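A New Way to Teach Robots About Laundry, One Pair of Hands at a Time

The workroom at Hamdy opens at 8 in the morning, and by 8:15 somebody is usually already at the controls, steering a robot arm toward a piece of clothing. The target this month is denim. It has been T-shirts, then dish towels, and now it's the heavy stuff, and the people doing the work couldn't be happier about it.

Hamdy is a small robotics outfit, and since June it has been collecting examples for Pilum, a learning system meant to handle soft things: cloth, bags, anything that changes shape the minute you grab it. Pilum isn't given rules for folding or lifting. It gets examples, lots of them, each one a short run in which a person guides the arm through a job from start to finish. Joint positions, gripper opening and video are all saved together, and the system looks for the patterns in between.

The set stands at 2235 runs as of this week. Getting there has been a matter of patience, good coffee and a great deal of picking up the same garment and putting it down again.
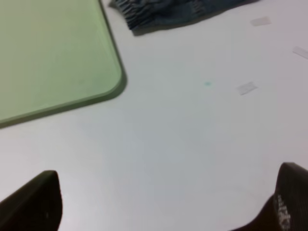

Every run begins with a reset. The operator puts the cloth down in a new spot, or bunches it up some other way, and brings the arm back to its start pose. Then comes a short tone, the recording starts, and the operator has 60 seconds to get the job done. Most runs take much less than that. A slow one isn't thrown out, though! The team likes having a few hesitations and second tries in there, because a robot working on its own is going to need second tries too.

Five operators share the work, swapping every hour so that no one gets stale. Each has a style. One comes in low and scoops, another goes straight down from above, and a third likes to nudge the cloth before closing the fingers on it. All of that goes into the set, and the mix is exactly what the training side has been asking for.

"With a hard object you can get away with one good way of doing it," says Ismail Badawi, who runs the collection work. "Cloth just laughs at that. You grab the same jacket in the same place twice and it hangs differently both times. I love it. I could watch it all day, and some days I do." 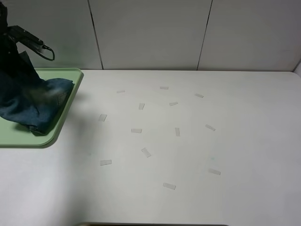
The arm with denim over the tray

The job everyone is busy with now is called Bunus, a name that stuck from an early planning sheet. Denim goes onto a light green tray, and the operator has to bring it there with the arm and settle it. It sounds like nothing much. Then you try it. Denim is thick and stiff in some places and floppy in others, and the folds pile up under the gripper where you can't quite see them from the side. New operators tend to let go too early. After a morning of practice they start waiting a beat longer, and their runs get noticeably smoother.

I sat down for a turn myself and my first try ended with the cloth sliding off toward the floor. My second was better. By my fourth I was leaning my whole body to the left as if that would help the arm along (it doesn't, but apparently everyone does it).

Views from the side and from the arm itself are recorded in step, and the team checks both at the end of each session. The side view tells them where the cloth ended up. The close view has the small corrections in the last inch or two, where most of the skill is. 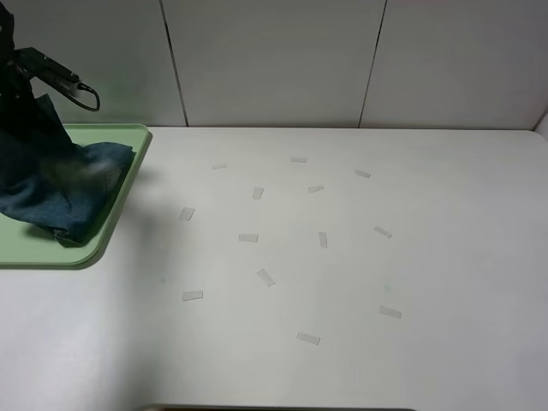

Denim and tray during a session on the Bunus task.

Checking takes longer than a visitor might expect. A reviewer plays back every run, marks the moment the fingers close and the moment they open, and adds a plain note such as "sleeve under" or "two grabs." Runs with a dropped video signal are set aside. Everything else goes in, clumsy or graceful.

An early version of Pilum trained on the first 500 runs could reach for cloth and close on it, and then seemed to lose interest. The version trained last week is a different animal. It carries. It pauses over the tray. Once, to loud cheering from the back of the room, it went back for a corner it had missed.

There's still plenty it can't do. Dark cloth on dark cloth confuses it, and zippers are a mystery. Badawi would like many more examples with the garment starting far from the tray, and the next stretch of sessions will lean that way.

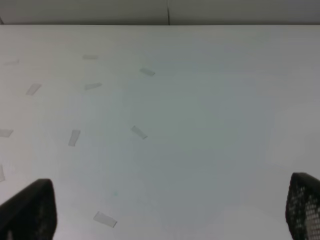

What comes next

When Bunus wraps up, the arm moves on to Iltitz, a task built around pairs: two pieces of cloth, one tray, and an order to put them in. Practice runs begin next month, with the same operators and the same hourly swap. Badawi has already picked out the first two items, a denim shirt and a bath towel, and keeps them folded on the shelf by his desk.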